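3. Materials and Procedure

3.1 Setting

Sessions were held in the Clomstead reading center, in a small room used for individual work. Each child sat at a white table placed against a partition wall. The wall was left bare, and the word to be built was the only print in the child's line of sight once the session had started. Worksheets, timers and the storage box for the letter pieces were kept on a shelf behind the child.

The table was chosen for its depth. In the pilot we used a narrower desk, and the pieces ended up so close to the model word that children laid them directly on top of the print, matching by overlay. This is a legitimate strategy in early copying, but it hides the decision we wanted to observe, namely which parts a child selects for a letter before placing them. With the deeper table the model could stand at the back and the building area could be kept near the child.

3.2 Letter pieces

Letters were built from flat pieces of two basic types, straight sticks and C-shaped arcs, each with a hole at both ends. The set was taken from the Stendolico construction kit and reduced for this study. Pieces that were bent, or whose holes had torn, were removed before the first session and replaced from a second kit.

The holes are intended for fasteners. We did not supply any. Fastening a joint takes a five-year-old a long time and makes a wrong choice costly to undo, and in the pilot several children kept an incorrect letter because they did not want to take it apart. Without fasteners a piece can be exchanged in a second or two. The disadvantage is that letters drift. A sleeve catches a stick, or a child pushes a finished letter aside to make room for the next, and joints that met at first no longer meet. Scoring rules for this are given in Section 3.5.

Color was not used as a cue. Peeters (2011) reported that children given one color per letter tended to group by color first and attend to shape afterward. We nevertheless kept the colored pieces as they came, because sorting them to a single color would have left too few arcs. The effect of color grouping is taken up in the discussion.

3.3 Model words

Each model word was written by hand in thin black capitals on a white card and stood upright at the back of the table. Handwritten models were preferred to printed ones for two reasons. The children's own classroom cards are handwritten, and a printed typeface introduces details, such as serifs or changes in stroke width, that cannot be reproduced with sticks and arcs.

Only capitals were used. Capitals can be made from a small number of straight and curved parts, and most of them allow more than one acceptable solution. A capital R, for example, needs a spine, a curve and a leg, but the curve may be placed high or at mid-height and the leg may start at the joint or at the spine. The word list is given in Appendix B. It was drawn up from the words the children were using in class at the time, with words containing Q, S or G left out because no combination of the available pieces gives a satisfactory form.

3.4 Procedure

A session consisted of three words. The experimenter read the word aloud once, pointed to the card, and asked the child to make the same word with the pieces. No instruction was given about the order of the letters, although all but a few children worked from left to right. The child was told that pieces could be left over. There was no time limit, and a word ended when the child said it was finished.

Help was restricted to two prompts. If a child had not touched a piece for some time, the experimenter asked, "Which letter are you making?" If a child asked whether a letter was correct, the experimenter answered, "Have a look at the card." Pieces that fell to the floor were returned to the near edge of the table and not to the place they had fallen from.

In all, 291 words were built over the course of the study. Of these, 23 were excluded, either because the child left the table before finishing or because the card fell forward onto the pieces and the layout was disturbed. The tabletop was photographed for every word, and coding was done from the photographs.

3.5 Coding

The unit of analysis was the letter. For each letter the coder recorded the parts used, their number, and whether each part was straight or curved. Placement was coded separately on a three-point scale: joined, where ends met or overlapped; near, where a gap was visible but the intended joint was clear; and detached. A letter could therefore receive full credit for selection and a low score for placement. We regard this separation as necessary – a single accuracy score would treat a well-chosen but loose B in the same way as a B made of four straight sticks.

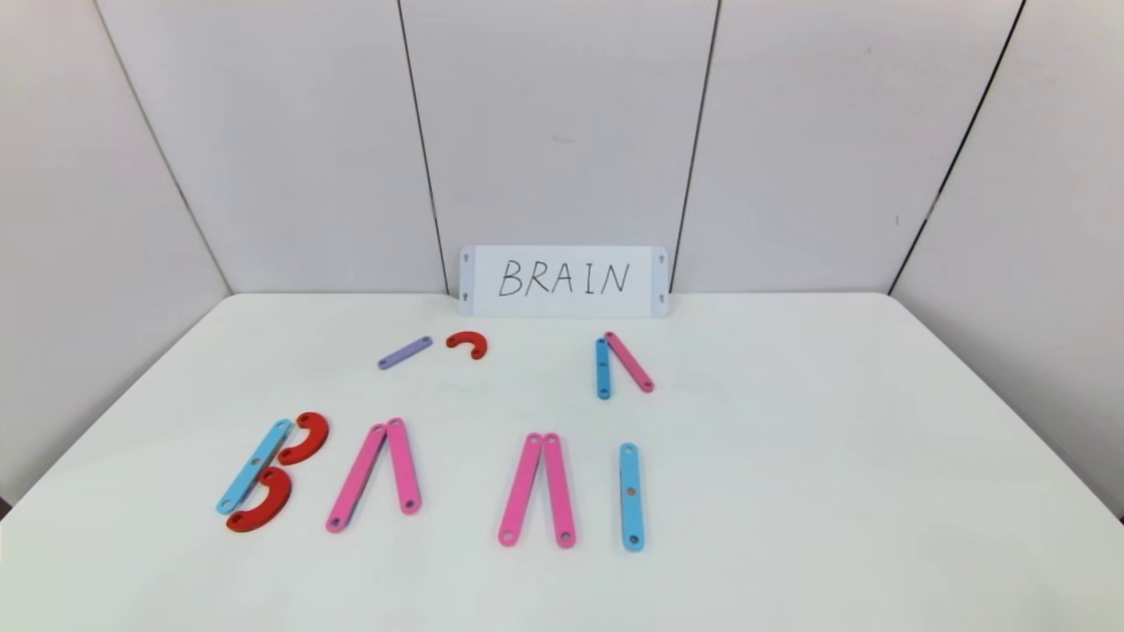

Figure 2. Letter pieces and model card for the word BRAIN. At the left, a B made from one straight stick and two arcs, followed by two sticks meeting at the top.

Omitted crossbars required a rule of their own. An inverted V standing in the position of an A was common in the pilot data, and the first version of the coding scheme counted it as an error of selection. Kiran Lodhi, who coded the pilot photographs, pointed out that this form was also common among children who wrote a complete A with a pencil. It was therefore given its own category, open A, and is reported apart from true substitutions. The same was done for an I made with a single stick, which was accepted as complete whether or not the card showed short bars at the top and bottom.

Slant was not penalized. A letter was coded as rotated only if its spine lay closer to the horizontal than to the vertical, and as mirrored only if its curved parts stood on the wrong side of the spine. Letters with no left–right asymmetry, among them A, I and O, were excluded from the mirroring count. The order of letters was coded from left to right by the position of the lowest point of each letter. Where a letter had been built above another for lack of space, its intended position was taken from the experimenter's notes and marked as uncertain.

The second coder scored 191 letters independently, without access to the experimenter's notes. Disagreements were confined almost entirely to the boundary between joined and near, where the holes at the ends of the pieces made it difficult to decide whether two ends overlapped or only touched. The two coders went through these cases together and settled on the rule that any contact between ends is scored as joined. All letters coded before this decision were scored again under the revised rule, and the scores given in Section 4 are the revised ones.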